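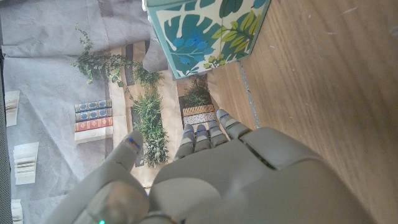 Let's talk about surfaces this week, because I've read your bench plans and most of you have put all your thinking into the objects and none into what they'll be sitting on. A backdrop does a lot of work. If you lay down a printed sheet, you've brought a whole other picture to the table with you, and it has its own scale, its own colours and its own idea of where up is. Take the little printed room with its shelves, books and potted plants. The stack of four books has two dark blue ones on top, then a brick red, then a cream one at the bottom, and your eye goes straight to the red and the gold trim. So would a viewer's. Put a real paperback next to that stack and it's suddenly a giant. I quite like that, but you need to have decided on it.

Now, creases. I get asked about these more than anything else in this unit. A soft wrinkle in a pale grey ground is easy to live with when your subject is dark and has a strong outline. It's much harder to live with when your subject is also pale grey, and then you're squinting at folds wondering which bits are subject and which bits are cloth. Before you reach for the iron, try turning the lamp. Light coming in low across the sheet picks up every ridge. Bring it up higher and spread it out (a bit of baking paper clipped well clear of the bulb is fine for the LEDs in our room, please don't try it on your nan's old halogen) and a lot of the creasing just goes quiet.

If you do iron, iron from the back on a low setting, and test a corner first. Some prints go tacky. I lost a very nice one to this in December and I'm still cross.

Scale, then. I want everyone to do the matching exercise before our next session. Pick a printed sheet from the drawer, choose one thing printed on it, and work out how big it would be in life. A hardback novel is a good one, you've all got one at home to hold up. Measure the printed one, measure the real one, divide. That's your ratio, and it's what you use when you choose anything that's meant to belong in the printed world. Things that are meant to sit on top of it as intruders can be whatever size you fancy.

Yi-chun Shek's project last year, Brerness, is in the resource folder and worth half an hour of your time. She built a pretend town library out of printed papers and scraps of balsa, and she kept a notebook the whole way through. Look at the pages where she gets the ratio wrong and has to redo the shelving. I like those pages better than the finished thing, though I've told her the finished thing is lovely too, and it is!

A few of you asked about mixing viewpoints. Say your sheet shows an open book with its lined pages facing up at you, and nearby there's a stack where you're mainly looking at the spines. In life you'd have to move your head to get both views. On a print they share the one flat surface and we mostly accept it, which I find really interesting. Painters have been getting away with it for centuries. Have a go at drawing the two together freehand and see how much you can cheat before it looks odd to the person beside you.

Colour notes, quickly. Navy next to cream is a strong contrast and will pull attention wherever you put it. Beige on pale grey hardly contrasts at all, so a beige shelf more or less melts away and leaves the books to do the talking. If your object is getting lost, check what colour it's lying on before you go and repaint the object. Also, leave some tabletop showing past the edge of the sheet in at least one of your layouts. A strip of timber beside a print changes how the print reads, and I'd like you to write a couple of lines on how.

For the folio: 2 layouts on a printed ground, 1 on a plain ground, and your ratio working on a separate page with your name on it. Rough sketches are fine. Hoi-yan Man is taking the Thursday group while I'm away and has the key to the print drawer, so ask her if you want to swap sheets. Roll them please, printed side out, don't fold them.

Reading is the Greenberg handout on grounds and the short Busetti one on toy theatres. Do the Busetti first, it's more fun. Folios go in the tray by the sink, due Thu 13 June.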